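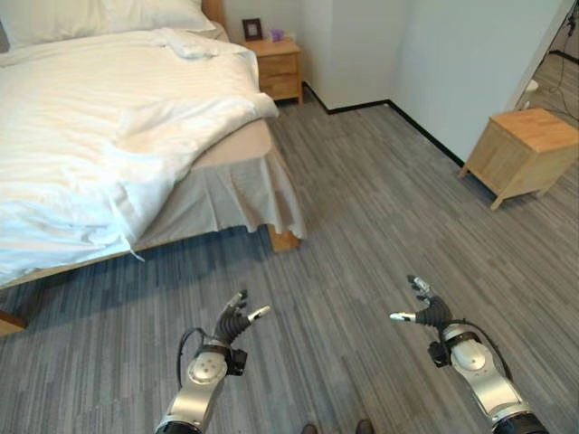 Gretberg Announces February Club Night Series

November 12, 2025 — Gretberg will present Husano, a touring series of alternative and pop-punk club nights, in 13 cities beginning in February. Each event runs six hours and features two resident DJs and one live act.

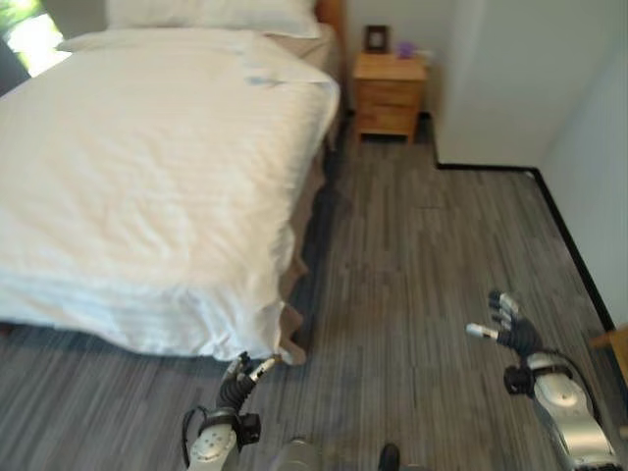 Dosturlow will supply sound and lighting for all dates. Sets draw on a catalog of over 39 albums — requests are accepted at the door. Tickets are sold through Hailu. Entry is limited to ages 18 and up.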